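An afternoon at the Uvora open day

I nearly didn't go. The open day at Uvora clashed with a trip to the garden centre, it was chucking it down, and the car park at Ivholm is the sort of place where you need a degree to work the ticket machine. But I'd been moaning for months that I write about gadgets and never get to stand next to a proper robot, so off I went with a flask and a cereal bar.

If you don't know Ivholm, it's the business park out past the ring road, all low buildings and very young trees. Uvora has the unit at the far end, behind a tile showroom. I walked into the tile showroom first, obviously. A very kind man pointed me back out again (I did like the hexagonal ones, mind).

Once inside you signed a sheet, got a sticker with your name on and were put into a group. Mine was mostly parents with teenagers, plus a couple who told me they go to every open day going, breweries included. We had a short talk about safety, which came down to keeping your hands behind the line and not leaning on anything, and then we were let through to the demonstrations.

The one I'd come for was called the Sumampouw routine. I asked where the name came from and got three different answers, so I'll leave that alone. The job is simple enough to explain to your nan: pick up a bottle of water from a tray without making a mess of the other bottles. I do that every day of my life and never give it a thought.

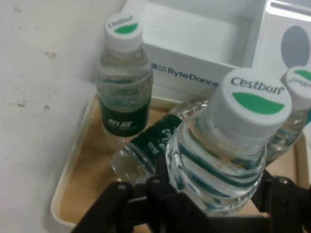

Photo: Uvora open day, demonstration area. Used with permission.

What I hadn't expected was how interested I'd get in the view from the gripper. I'd always pictured a robot looking down on the world from somewhere near the ceiling, but this way you're right in among the bottles, nose to nose with a Cestbon cap. Everything is huge and a bit soft, like when you hold your phone too near to a birthday cake. One of the teenagers said it looked like a game, and I know just what he meant. You do start willing the thing on!

I asked far too many questions at this point. The engineer running the demonstration was very patient with me, even when I asked whether the arm got tired. (It doesn't. But the motors do warm up, she said, so it wasn't a completely daft question.) I also wanted to know why they'd chosen bottled water. Her answer was that clear plastic is a pain. You can see straight through it, it throws light all over the place, and whatever is behind it goes wobbly. If you can manage with clear bottles then a tin of beans is a holiday.

The software behind it is called Castia, and it's still being worked on. I was told it had done 38 practice runs that morning before we arrived, which made me feel a bit lazy. They keep a tally on a whiteboard by the door, with little ticks and crosses, and I liked that they hadn't rubbed out the crosses for visitors.

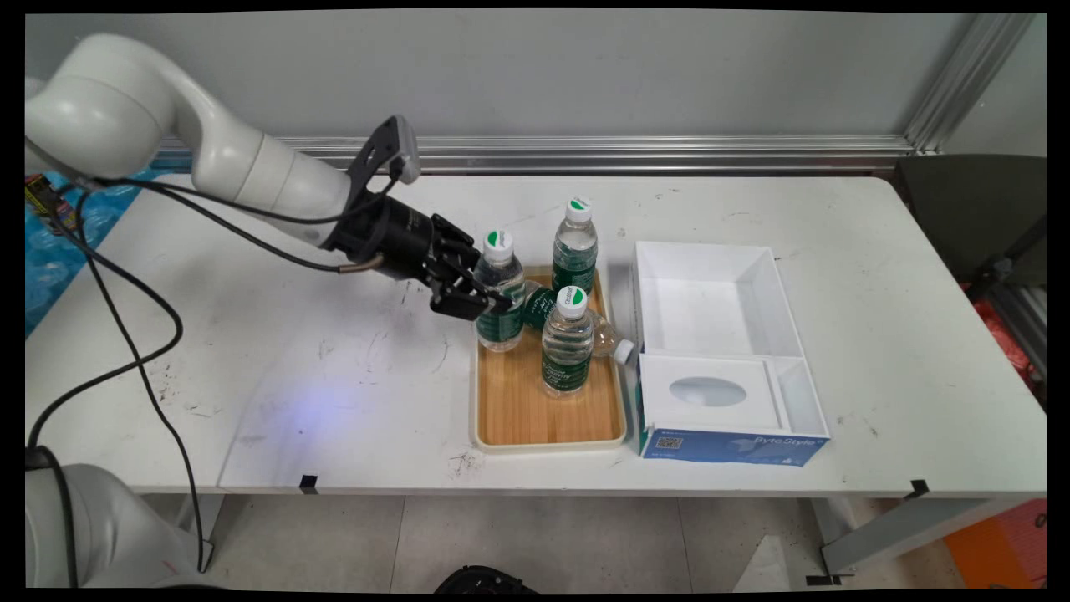

Watching a robot in the flesh is slower than the videos lead you to believe, and I think I preferred it. There's time to see what it's up to. I'd found myself a spot by the side with a good view of the whole arm, which is white and glossy and curvy, more like a posh bathroom fitting than anything from a factory. The business end is another matter, all black and angular, and it had hold of the bottle on the left of the tray just below the neck, exactly where I'd grab one myself. And I was very taken with how scruffy the table was. Scuffs and specks all over it! I'd been expecting an operating theatre, and it looked more like my kitchen worktop after the weekend.

We got 30 minutes in there, which flew by. You could ask for the speed to be turned down, and someone did, and at the slow setting it was oddly soothing – I could happily have had it on in the background while doing the ironing. The younger ones drifted off to a stand where you could try steering a little wheeled thing round some cones. I had a go later and hit most of the cones. Moving on.

The tea was 2 quid and came in a proper mug, so no complaints from me. There was also a flapjack. I sat with it next to a retired postman who had strong opinions on sorting machines, and we had a lovely chat about parcels that I won't repeat in full, though his view is that nothing has ever been built that can cope with a badly wrapped calendar.

Then I went back for a second look, with my crumbs brushed off.

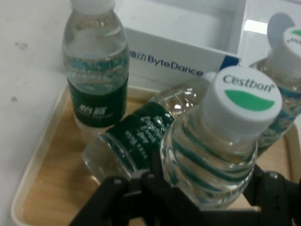
I'm always more interested in the awkward bits than the smooth ones, and the second time round I knew what to look for. My question was how it copes when things aren't standing nicely to attention, the way they never are in my fridge. There was a bottle lying on its side right across the middle of the tray, and the one in the gripper was being held at an angle, down near the base, with its neighbours packed in close. The lettering on the one lying down looked back to front and all bent out of shape through the water, so I could see what the engineer had meant about clear plastic. I'd struggle to read it, and I've got new glasses.

I did ask the obvious one, about when I can have an arm at home to put the shopping away. The answer was a polite smile and "not for a while". Fair enough. My cupboards would finish it off anyway.

They shut the doors at 5, by which time the rain had stopped and I'd lost my parking ticket. If you fancy going yourself, they're planning another one in June and you need to book through the Uvora website, as the groups are small. Wear flat shoes, there's a lot of standing. And it's the door after the tiles.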